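¡Vuelve el ropero de Cilari! Y este año con las camisetas dobladas como toca, que en septiembre acabamos con una montaña imposible.

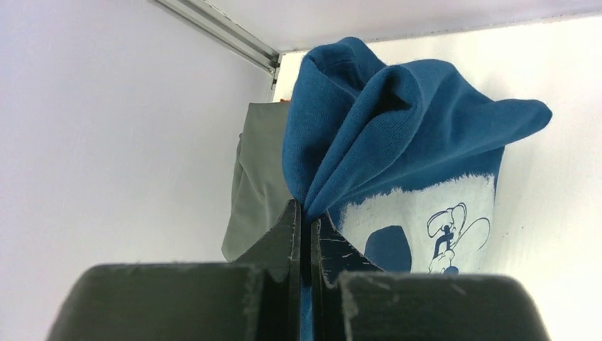 Mariann Simon nos ha pasado su método y estamos encantados: estirar bien la prenda, mangas hacia dentro, un doblez a lo largo y el dibujo siempre a la vista (¡se elige muchísimo mejor!).
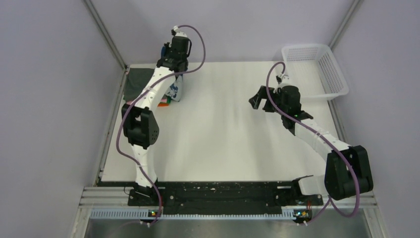
Las pilas, bajitas, de 8 prendas como mucho, y las de colores lisos también tienen su sitio. Queremos llegar a 100 camisetas, así que mirad en los cajones. Se recogen en Buduver, preguntad por Nikola.

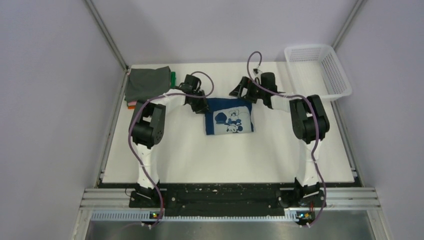 Camiseta azul doblada, con su ratón de dibujos a la vista.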